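Menham election office open day
Dec 22, 2018

The county election office in Menham opened its counting hall to the public ahead of the January runoff for the district seat. The first round in August was held without the Runetti list, which stayed out over the registration rules, and turnout was low. The winner led Kairys by 52 votes, 851 to 799.

We were taken through in groups of six. The tour began at the intake desk, where sealed ballots are logged by precinct, then moved to the sorting tables and the records room.

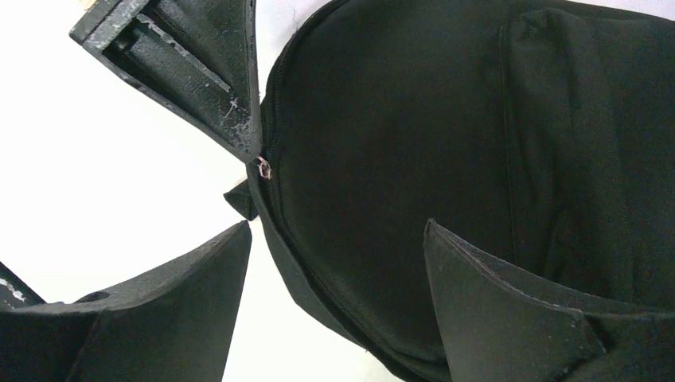
One visitor from the Zenness side of the district asked why the August seals had been logged a day after the polls closed, and said she would not vote again until she got an answer in writing. The office said the log was filled in late but the seals were checked the same night. She was given a form for a formal request.

The longest stop was on absentee ballots. The office received 273 of them in August – more than in the last two elections together – and wants to start opening envelopes earlier in the day. 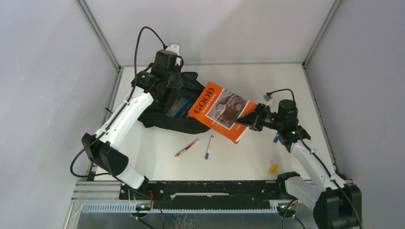 Party observers will be allowed closer to the tables in January, and precinct totals will be posted on the door as they come in. The tour ended at the side entrance on the parking lot.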